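I sold the Clasura last month. It was a short-scale electric, sunburst, with a neck that never stayed where I put it, and I'd owned it for 900 days by my wife's reckoning. The buyer was a man named Pak-hei Chiang who drove over after dinner, played two blues licks through my little practice amp and handed me 200 dollars. I had asked for 275 and was fine with it.

The money went toward an acoustic. I tried a Vustovo first and liked the low end, but the action was high up past the seventh fret and the shop wanted another 75 for a setup. The one I brought home is a used Flendwood with a cedar top and a small crack by the pickguard, already glued. The serial number ends in 1076. It came without a case.

Acoustic strings are harder on the fingers than I remembered. I play twenty minutes in the morning and stop when it hurts. Barre chords are still bad. F is the worst of them, so I've been using the small version with four strings and leaving the low E alone. My timing is better than it was, mostly from tapping my foot, which I never did with the electric.

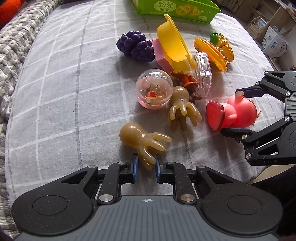 VAN DUSEN, September

Changed the strings on Sunday. I went down a gauge to lights and the guitar lost a bit of volume, but I can get through a whole song now without shaking my hand out. One bridge pin was stuck and I had to push it up from inside with a coin. Next I want to learn Travis picking, starting with just the thumb on C and G.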